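Toaster Ovens Keep the Lunches Warm at Kekana Hall

2024-08-12

KEKANA — Anyone who has walked past the side door of Kekana Hall on a weekday morning this summer will have caught the smell of toast, and plenty of people have followed it inside. The community lunch program there has served 1,542 plates since it opened for the season, which is a good many more than the 1,137 it managed over the whole of last summer, and almost all of that food has come out of small countertop ovens.

The big range in the hall kitchen gave out back in December, and the estimate for fixing it was more than the program could stand. Aliki Stamatopoulos, who has run the lunches from the start and still does most of the chopping herself, put a note on the board at the Trikska Street grocery asking if anybody had a toaster oven they could spare. She was hoping for two. By the end of the week she had more than she had outlets for, and a neighbor had to come in and help her work out which ones could be plugged in together without tripping the breaker.

"I thought we would be eating sandwiches until fall," Stamatopoulos said. "Then people kept coming up the steps with ovens in their arms, some of them still with the crumbs in, and I thought, well, all right, we can do something with this!"

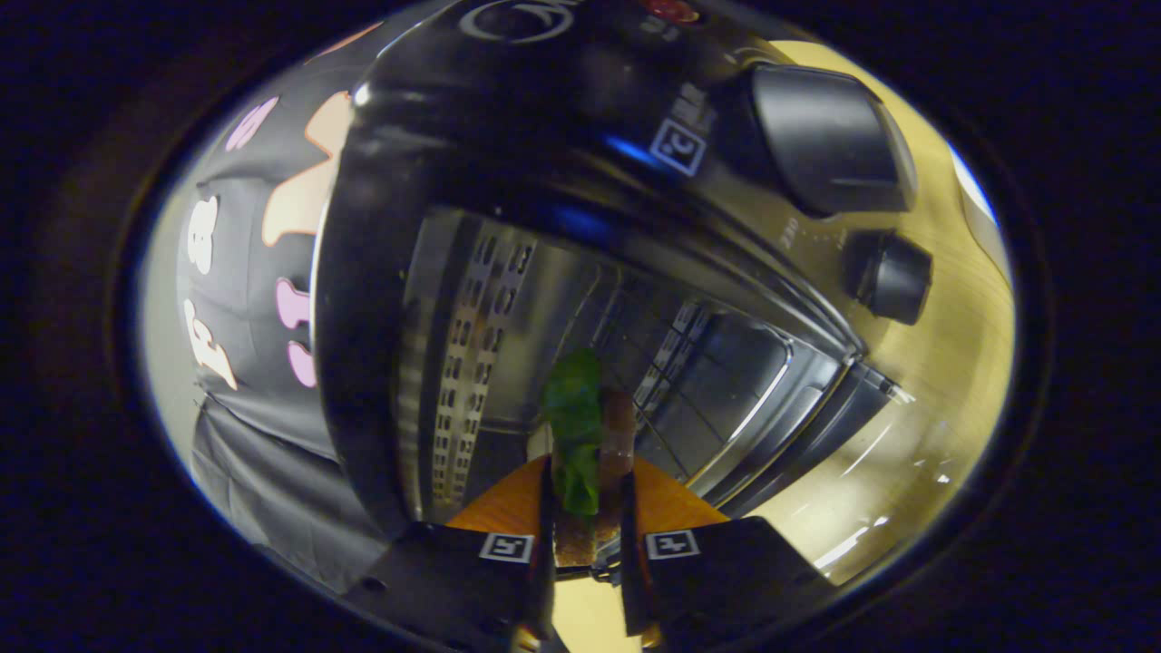
The menu has changed to suit the smaller ovens, and the regulars seem to like it better. There are open-faced melts on Mondays, stuffed peppers when the gardens are generous, and bread sticks made from whatever loaves the Anov Bakery has left from the day before. Green peppers have been so plentiful this month that they have gone into nearly everything — sliced over the melts, tucked in beside the bread, and chopped into a relish that Stamatopoulos says she will make again only if someone else washes the jars.

Cooking in small batches does take patience. A tray of bread sticks needs 15 minutes, and the peppers want 22 if they are to go properly soft, so the first trays go in well before the doors open. The cooks have learned which oven runs hot and which one needs its rack pulled forward, and they leave each other notes about it on the refrigerator. Crumb trays are emptied after every lunch, and the racks get a good soak in the deep sink before anyone goes home.

Lunch is served from 11:30 until the food is gone, and there is no charge, though a coffee can by the door takes donations toward the new range. Families are welcome, and so are people who would just like some company with their meal. Anyone with extra garden vegetables may leave them on the bench inside the side entrance before ten in the morning. Tomatoes and onions are especially wanted at the moment, and Stamatopoulos asks, with great affection for everybody who has been so kind, that zucchini be kept to a small bag per household.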